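Gitarre neu besaiten: Westerngitarre mit Stegpins

Ein frischer Satz Saiten klingt vor einem Auftritt am besten, wenn er schon ein paar Stunden gespielt wurde. Ich wechsle deshalb am Nachmittag vorher, meist im Hinterzimmer in Dovbridge, und spiele dann noch zwei Sets durch.

Gebraucht werden ein Satz Saiten, eine Saitenkurbel, ein Seitenschneider, ein Stimmgerät und ein weiches Tuch. Ich nehme seit Jahren den mittleren Satz von Drulesent.

Zuerst alle Saiten entspannen, bis sie schlabbern. Dann die Pins mit der Kerbe der Kurbel herausheben. Sitzt einer fest, von innen durch das Schallloch mit einer Münze nachdrücken — nie mit der Zange ziehen. Griffbrett abwischen, bei trockenem Holz einen Tropfen Öl einreiben und den Rest abnehmen. 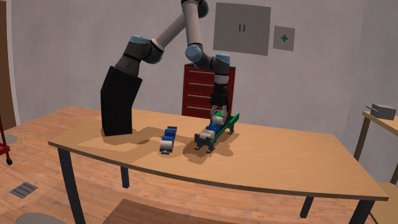 Paweena Chuensuk schreibt dazu, sie nehme nie alle Saiten auf einmal ab, sondern wechsle paarweise, damit der Hals unter Zug bleibt. Das geht auch, nur kommt man dann schlecht ans Griffbrett.

Das Kugelende der neuen Saite leicht anwinkeln, in das Loch stecken und den Pin mit der Nut nach vorn eindrücken. An der Saite ziehen, bis das Ende innen an der Stegplatte anliegt.

Am Wirbel die tiefen Saiten mit 2 Windungen aufwickeln, die hohen mit 3, immer nach unten und ohne Überkreuzen. Überstand abschneiden.

Stimmen, jede Saite am zwölften Bund vorsichtig anheben, wieder stimmen. Das Ganze wiederholen, bis die Tonhöhe bleibt.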